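Public comments and who really wrote them
Speaker notes, Flarkcombe town library evening, December 2021

Slide 1 - hello
Say hi, thank the library, check the people in back can hear me. Ask for a show of hands: who has ever sent a comment to a government agency? Then ask who has looked up their own name on a comment site afterward. (Pause. Let them think about it.)

Slide 2 - the Villeder docket
This is the one I spent my spring on. The state wanted comments on a rule about phone companies selling location data, and by the end of April there were 2,336 of them. I read every single one, mostly in bed, with a lot of toast! 1,015 used the same three paragraphs, right down to a missing comma.

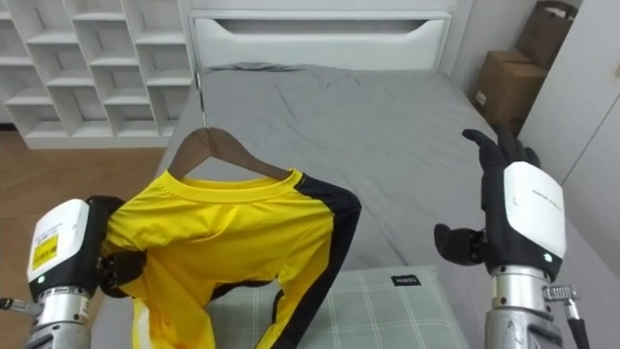

Yellow shirt with black sleeves, on a wooden hanger

Slide 3 - a form letter isn't a fake
Slow down here, people always mix these up. If Jatano emails you a letter and you click send, that's you talking. You're allowed to borrow words. What bugs me is a letter sent under your name when you never saw it. I wrote to people on the list, and 13 wrote back to say they'd never heard of the rule. One was pretty mad at me until we got on the phone.
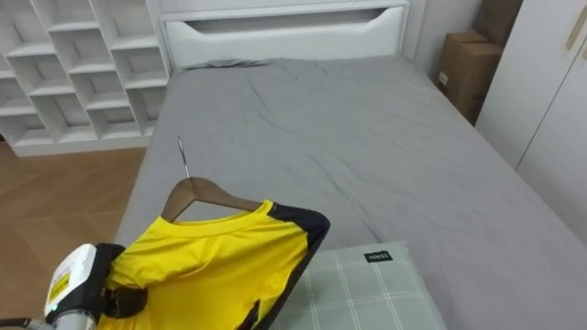 The shirt and hanger, with the bed behind

Slide 4 - what the portal checks
Almost nothing. Name, zip code, an email box that takes anything you type. I put in a comment as my own middle name and it went straight through - then I asked them to pull it, which took 5 weeks. Don't get stuck on the Bakke software question unless somebody asks.

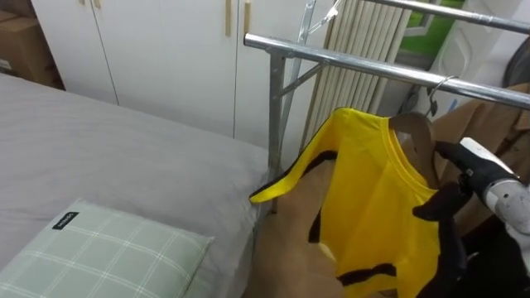 Slide 5 - what you can do tonight
Search your name on the docket page. Try your old addresses too, lots of these lists are stale. If you find one you didn't send, save the page first and then write to the agency and ask for it to be marked. Handout is by the door. Questions, and we have to be out by nine.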